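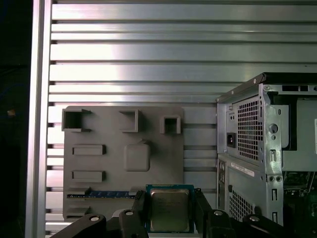 *Mock board on the slatted wall, memory strip across the lower part, processor in the gripper.*

Projects > Vumstead > Practice Boards > README

Overview | Parts | Printing | Known Issues | License

# Vumstead Practice Board

A gray, 3D-printed panel that has the general manners of a motherboard and none of the electricity. It exists so that parts can be put in, taken out and put in again without anyone ordering a replacement.

## What's on it

- three raised square sockets along the top edge, widest on the left
- two horizontal bars, stacked, under the left socket
- a rounded block in the center with soft edges. It stands in for a chipset and does about as much work as you'd expect
- two narrow slots near the bottom left

Rounded corners all over. The first version, Pyo, had sharp ones, and we have the Band-Aids to prove it.

## Mounting

We hang ours upright on aluminum extrusion. Flat on a bench also works, but then people put coffee on it.

## Printing

Matte charcoal filament, 158 grams, 11 hours if your printer is in a good mood. Glossy looks great until you turn the lights on. Clean out the sockets before you decide the model is wrong. (Three bug reports so far. Three dirty sockets.)

## Known issues

- The model file is still called `muverov_final_3`. It is neither final nor the third.
- After 200 or more insertions the socket walls get a bit relaxed. Reprint.
- It does not boot. Please stop asking.

## Changes

January 28, 2022: moved the lower slot, fixed the spelling of "chipset." The Premelura variant, promised in November, is still promised.

Maintained by Preben Zoëga. Patches welcome, opinions on filament less so.

11 comments | 3 shares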